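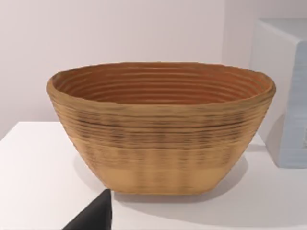
Gisumo says its new sim controller closes the gap between simulation and hardware. I've read that sentence before, usually with Widmer's name on it.

So I gave both controllers the same job in April: pick up a wide bowl by the rim, 100 tries each. Gisumo won easily. Then I roughened up the contact settings, which Tonel ships very forgiving by default, and most of the lead went away. A ridged bowl with a thick, uneven lip ought to be a pain to grip. With the stock friction it might as well have been glued to the finger.

I reran 30 of the failures by hand and still can't say which controller I'd pay for. The Stindonel arm is on the bench, and I'll believe a number when it comes off that. Settings file is on the downloads page, all 1,486 lines of it.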